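Section 3. Setting Up a Faction Campaign

Use this section after you have read the turn sequence and each player has a faction booklet. Midedness plays with two to five people. One of them is the Chronicler, who runs the neutral realms and keeps the map.

3.1 Before the first session

1. Lay the map of Trinditz with the river delta toward the Chronicler.

2. Choose factions. The oldest player picks first, then go left. The Vutari and the Peng may not both be chosen in a two-player game.

3. Give each player 200 muster points. Write the starting total at the top of the roster sheet.

4. Spend muster points on units. A roster must include one warleader and at least 3 line units. Points left over are lost, except for the Vutari, who may bank up to 20.

Note: Ogre mercenaries count as line units for cost. They do not count toward the minimum.

5. Place your capital on any hex that carries your faction's mark. Place your warleader in the same hex.

6. Shuffle the event deck. Remove the Winter cards and set them aside for Section 5.

Caution: Do not shuffle the relic cards into the event deck. The backs are close in color and sorting them out again takes a long time. Mark the relic box if you store both decks together.

3.2 Choosing a start year

The standard campaign starts in year 1945 of the Delta Reckoning, when the dwarf holds have closed their gates and the elf succession is still open. If you use the early start by Hedvika Michalík, take the replacement capitals from her table in the back of the booklet and skip step 5.

Dwarf units cannot be hired in the standard start until a player controls a gate hex. Any dwarf units already on a roster must be swapped for units of equal or lower cost.

3.3 First turn

1. Each player reveals a roster at the same time.

2. The Chronicler reads the opening passage for the chosen start year.

3. Draw one event card and resolve it before anyone moves.

4. Move in order of muster points spent, lowest first. Ties go to the player farther from the delta.

5. No attacks on capitals are allowed in the first turn. Raids on neutral hexes are allowed.

Note: If the first event is Plague Barge, resolve it against neutral hexes only.

3.4 Stopping between sessions

A full campaign runs over several evenings. Record unit positions on the hex log, then bag each faction's pieces separately with its roster. Put the event discard pile face down under the draw pile with a blank card between them. The Chronicler keeps the log.

If a player leaves the campaign, that faction becomes neutral at the start of the next turn. Its capital keeps its walls.

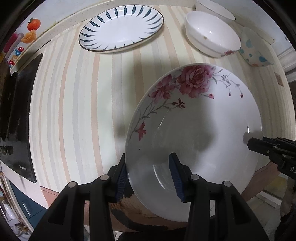
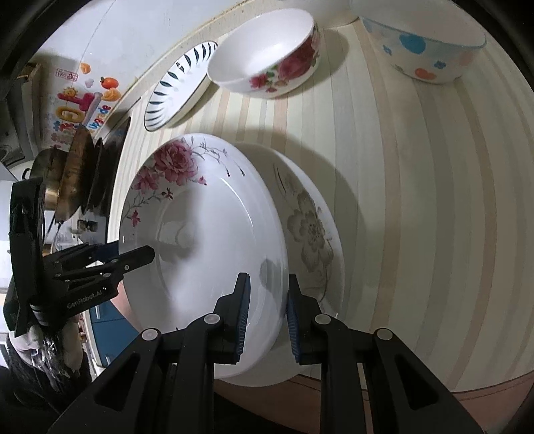
Fig. 3-1 and 3-2. White tableware with painted flowers.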